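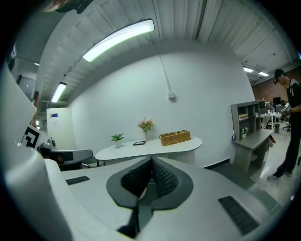
*Front desk and conduit wall, Okdale unit, May*

**Thread: Surface conduit on a curved wall - box in or leave?**

**berge_fitout**
The white conduit comes straight down the curved wall behind reception and stops at a small white box mid-wall. The client wants it gone. The wall is Dallwood board on a curved stud frame, 422 cm at the crown. Options are chasing it in or a shallow cover strip.

**ohmslaw13**
Leave it. White on white, vertical, one box. Chasing curved board means filling over a bend, and it will show under those fluorescents.

**plasterline**
Disagree. I have chased curved board on 9 jobs. Cut narrow, tape, two coats, feather wide.

**ohmslaw13**
What fixing depth did you have? The Tultau sheet for that board gives 13 mm total. Not enough for conduit.

**plasterline**
Fair. Then go behind the board, if there is access from the far side.

**berge_fitout**
No access. The ribbed ceiling is fixed as well, so no drop from above without moving the pipe.

**deskside**
Cheaper: swap the pink artificial flowers for something taller and move the wicker basket off the desk end. The eye goes to the clutter first.

**ohmslaw13**
A vase does not hide a conduit run.

**berge_fitout**
Pricing the cover strip, 4 lengths. Will post the section drawing.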